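Home Data Notes Changelog Contact

# Plakthorpe Snack Table

Last updated: 11/10/2024

## What this is

A small set of pictures and notes on wrapped snacks being handled over a dining table: picked up, turned, sorted into bowls, put back. There are 300 clips in the release and 147 of them have written notes. The rest have a file name and nothing else, and I would not build much on a file name.

The set was put together at Plakthorpe in May by Julián Figueroa and whoever was free. It was first described as covering "everyday snack packing." I doubt that. It covers one table, a handful of cloths and the kind of shopping one household does, and people should read it that way.

## What is on the table

Single-serve packets for the most part, the sort that come a dozen to a bag. Many have a crimped or flared end, which makes them wider at the top and bottom than in the middle. Patterned tablecloths were used on purpose, since a plain white table makes everything look easier than it is.

Packets are labeled by main color first, then by shape, then by printed text if anyone could read it. Text is the weak part. A lot of the packets carry East Asian characters, and they are often upside down to the viewer. We did not rotate anything. 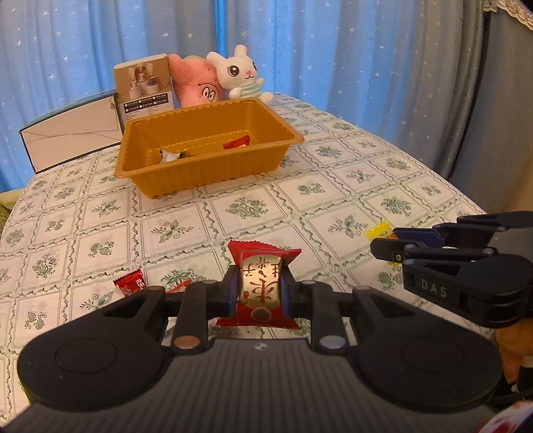
For packets like these the text field says "present, not transcribed." An earlier version had guesses at the flavor. I took them out — a guess typed into a field looks the same as a fact a month later.

## Fields

- `item`: packet, bowl, tray, cloth, other
- `color_main`, `color_second`: everyday color names only
- `ends`: flared, flat, torn, unclear
- `text`: none, present, present not transcribed
- `upright`: yes, no, unclear

"Gold" and "yellow" were mixed up by two labelers until Iller rechecked the batch. Nearly 98 entries changed. I am not convinced the remaining ones are clean.

## Known problems

- 11 clips show the same packet under two different item numbers.
- `torn` was used for serrated edges in the Jotness batch. A serrated edge is how the packet is made. Treat that value with suspicion.
- Nothing here tells you what is inside a packet, or its weight.
- The Paredes split puts the same tablecloth in both train and test. Scores on it look good and probably mean very little.

## Use

Fine for testing color and shape labels on small shiny objects. I would not use it for reading text, and I would not use it to claim anything about kitchens in general. If you find a wrong label, send the clip number and what you think it should be.

Contact: Julián Figueroa | © Plakthorpe | Back to top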